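Trekurus Hand Gripper Program: Frequently Asked Questions

Last updated 8/30/20

Who can take part?

Anyone over 18 who has finished the intro session at the Ulley site. You don't need to know how to program. If you have two working hands and can follow a task card, you can record.

What is the difference between hand recording and remote recording?

In hand recording you hold the gripper yourself and do the task directly. In remote recording you sit at the desk with the controller and the arm does the moving. New people start with hand recording. Remote sessions are booked separately through Indbridge and need a second person near the stop button at all times.

How long is a session?

Two hours, with a break in the middle. Most people get through 30 recordings of a short task in that time. Long tasks such as folding or sorting will give you fewer, and that's fine.

How many recordings does one task need?

We ask for 700 good ones per task before we train on it. They should come from several people, so please don't try to do them all yourself.

How do I start a recording?

Open the fingers all the way and hold the gripper over a clear part of the table. Wait for the tone, then move to the first object. Starting open every time gives us the same zero point for the finger width. If you start with the fingers partly closed, the width readings for that whole recording have to be corrected later.

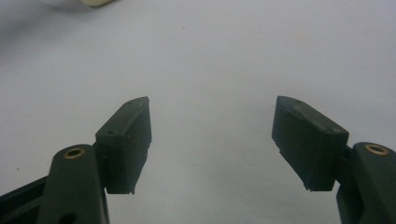
Védís Egilsson wrote in to ask whether she could start with the gripper already next to the object, as it would save her a few seconds on each try. Please don't. The approach is part of the task, and the robot has to learn it from you along with the grasp.

How fast should I move?

Slower than you would with your bare hand, but without stopping to think in the middle. If you need to plan, do a practice run first with recording off.

What if I drop something?

Keep going if you can pick it up again within reach of the gripper. If it lands on the floor, press the red button on the tablet and mark the recording "dropped." Don't delete it.

Can I use my other hand to help?

Only if the task card says "two hands." Otherwise keep it in your lap or behind you.

The pads have small chips on the edges. Do I need to replace them?

No. A chip along the bottom edge doesn't matter. Replace a pad if the inner face is torn or if it turns on its mount when you press it with your thumb. Spares are in the drawer under the Domínguez bench. Write the change in the log, with the gripper number.

Can I clean the pads?

Yes, with a damp cloth. No alcohol, as it dries out the rubber. Wait until they are fully dry before you record.

My hand gets tired. Is that normal?

Yes, in the first few sessions. Put the gripper down after every 20 recordings and stretch your fingers. Tell us if it still hurts the next day.

When will the next tasks be posted?

The drawer and lid tasks open in October. Task cards will be at the Ulley site and on the sign-up page.

Who do I contact?

Liviu Buzatu handles bookings and equipment. Leave a note in the log or use the form on the sign-up page.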